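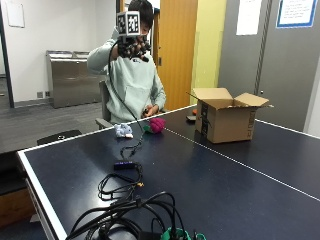 How often do you redo the glove calibration? At the start of every session, and again any time the marker cube has been taken off or knocked.

Okay, so that's the short version for the person who wrote in from the Gauthier list. The long version is below, and I'm going to run on a bit because I spent most of February with this thing.

> We have the Stamonano glove feeding our arm and the wrist position
> creeps during a run. By the end of the hour the gripper closes a
> good inch to the left of where the hand is. Fingers look fine.
> We re-zeroed the arm twice, no change. Is it the glove, the cube
> or the cameras? And does everyone else's cable fall out too??

Fingers fine but wrist off says cube to me, or the cameras looking at it. The finger sensors and the wrist tracking are two separate things in our setup, and re-zeroing the arm won't touch either one.

First, grab the cube and wiggle it (gently!). Ours had worked loose on its mount and you couldn't tell by looking. It would tip a hair every time the operator turned their hand over, and it never came all the way back. I snugged it down, put a strip of tape on the seam so I'd see if it moved again, and most of our creep went away that afternoon.

Second, wipe the marker faces. Skin oil makes them shiny and the tracker starts dropping frames. If a corner is peeling, print a new one, and measure it with calipers before you glue it. Ours came out of the printer at 33 mm when the config file wanted something else, and I lost a whole morning to "fit to page." Go ahead and laugh.

Third, straps. Put the glove on, make a fist 10 times, then tighten, then calibrate. If you calibrate first, the straps settle afterward and you're back where you started. I let the operator sit with it on for 5 minutes while I boot the Festus controller, which takes forever anyway.

As for the cable, yes, ours too. What helped was leaving a big lazy loop between the hand and the adapter box and taping the adapter to the table so a tug stops there. Before you start, have the operator reach as far as they ever will, both directions, and watch the plug while they do it. I keep the extra length on the table and off the floor, where the chair wheels can't get at it. It's ugly. I've made my peace with that.

One thing I haven't solved: on long days our error log fills up with code 78, and the Plikeck manual only says "see integrator." I am the integrator! Power cycling the adapter clears it for a while. If anybody has a better answer, please post it to the list and don't just send it to me, I can't be the only one.

Let me know what the cube does when you wiggle it.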